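Mevinum Project, Interim Report
Rules for Operators in Hand-Held Gripper Work

The Mevinum team was asked to write a short set of operating rules for the Brultcombe teaching room and to test them during regular practice in February.
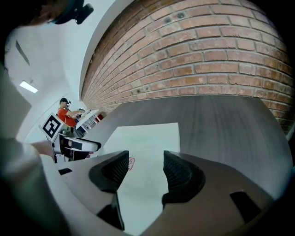
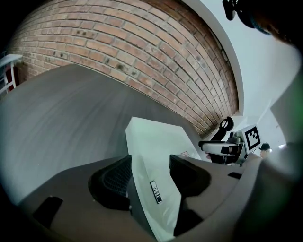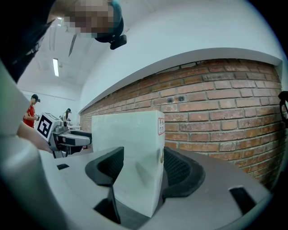
Hand-held gripper work at the benches.

SECTION 3: OPERATING RULES

3.1 Operators keep the fiducial marker on a gripper uncovered while recording.
3.2 A session ends after 30 minutes. The operator then rests before starting another.
3.3 Two operators may share a bench only if both have agreed on the order of reach.
3.4 Any demonstration with a dropped object is kept and tagged, as required by the Boutros checklist.

Of up to 2000 demonstrations planned, 1069 were accepted under these rules and 63 were returned for a second review. Rule 3.3 was reworded once.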